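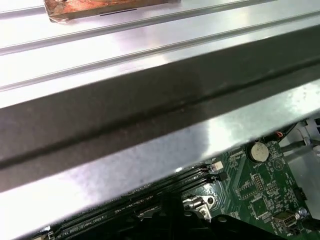 Gladys Okoth says most people who apply for bench work talk about software for the whole interview, and she would like to hear more about screws. She has asked us to say in this advert that the job is done standing up or on a high stool, with your hands inside a computer case, for most of the day.

Bench assistants (two posts), desktop computers
Pornivari, Resasgate
Posted May 26, 2020 by the Pornivari workshop

We take in used desktop computers from offices and schools, strip them, clean them, test the parts and build them up again for sale or donation. The store at Resasgate holds 2,000 towers at present and the bench gets through 70 a week when fully staffed. It is not fully staffed. We are looking for two people to start as soon as they can.

No qualification is needed. If you have taken a computer apart and put it back together and it was your own, that counts as experience. If you have only done this with bicycles, radios or sewing machines, we would still like to hear from you.

The work

A tower comes to the bench with a job sheet clipped to it. You take the side off, note what is fitted and what is missing, and remove the parts on the sheet. Memory, drives and cards go into separate trays. Processors go into clamshells, with the old paste cleaned off first. The motherboard usually stays in the case unless the sheet says to pull it.

Boards with an empty processor socket are treated with more care than anything else we handle. The contacts in the socket are fine and bend easily, and a bent one can mean the board goes for scrap. A cover goes on if the board is leaving the bench. Nothing is rested on it, no tools are passed over it, and loose screws are picked up before you carry on.

Cases are dusted with a soft brush and low-pressure air, in the booth and never at the bench. Vent grilles take longer than you would expect. Plastic clips on older side panels snap if they are forced, and we keep a box of spares from scrapped cases that you will get to know well.

Once a tower is stripped it waits in the rack for parts. When the parts have passed their tests, somebody rebuilds it, and that may be you or may be the person opposite. You will do both kinds of work, turn and turn about.
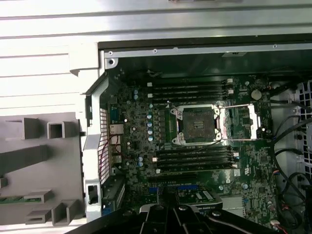 Open tower from above: motherboard in place, CPU socket empty.

Everything is written up in Song, our stock program. It is slow but simple, and we will show you how to use it. If you can fill in a form on a screen, you can use Song. Please be truthful in it. A board marked "not tested" is no trouble to anyone, whereas a board marked "tested" when it was not will come back to us from a school office.

What we want from you

You should be able to see small print on a circuit board, with glasses or a magnifier if need be. There are lamps with lenses at every place. You should be able to sort screws by thread without getting cross about it. We use two common sizes and they look nearly the same, and putting the wrong one in a drive bay strips the hole.

You should be able to lift a full tower from a trolley to the bench. If lifting is a problem, tell us, and we will see whether the testing place would suit you, as the towers are brought over to it.

You should be happy to work quietly. There is a radio — it is kept low. We do not mind people who ask a lot of questions. We do mind people who guess at a connector and push.

Metal edges inside a case can be sharp, especially on the cheaper ones. Cut-resistant gloves are supplied and you may wear them or not when moving bare cases, but plasters are in the drawer under the kettle shelf and every cut goes in the book. Wrist straps are not optional. They are checked at the start of each shift.

Hours and pay

Both posts are part time to begin with, mornings or afternoons, with the chance of full days later in the year. We will try to give you the half you ask for. Pay is by the hour and is set out in the pack we send to everyone who applies. Training is paid at the same rate as the work. There is a trial period, and your place at the bench during it will be next to Gladys.

The benches have been moved further apart since April and each place now has its own set of drivers, brushes and tweezers, which are not shared. Please do not bring your own magnetic driver, as we have had words about this before. Bring indoor shoes with a closed toe. Coats and bags go in the lockers by the side door.

Tea is provided. Food is kept out of the workshop.

How to apply

Write to us at Pornivari, Unit 57, Verkel Yard, Resasgate, or leave a letter in the box on the gate. A page is plenty. We do not need a photograph or a list of school results. Please tell us:

- something you have taken apart, and what state it was in when you had finished
- whether you want mornings or afternoons
- whether you need anything from us to do the job comfortably

People we would like to meet will be asked to come in for an hour at the bench. You will be given a tower and a job sheet, and somebody will be near by to answer questions. We do not time it. We look at where you put the screws, whether you read the sheet to the end, and what you do when a cable will not come out. You will be paid for the hour whether or not you get the post.

We answer every letter. It may take us a while — Gladys reads them herself and she is also on the bench.

The advert will stay up until both places are filled. If you can still read it, you can still apply.

Filed under: Work with us / Workshop / Part time

Comments (5)

marrowfat
Is there any chance of this being done from home? I have a good table and an anti-static mat.

Pornivari workshop
Sorry, no. The testing gear is here and the towers have to stay on the premises until they have been signed off.

tilly_b
I did the trial hour last year and didn't get it, but it was a fair test and they showed me afterwards what I'd done wrong (pulled a front panel lead by the wires and not the plug). Is it all right to apply again?

Pornivari workshop
Yes, please do. Mention it in your letter and we will look out your sheet.

oldsolder
Which two screws do you mean, 6-32 and M3? I have a jam jar of both, mixed, if you want something for the trial hour.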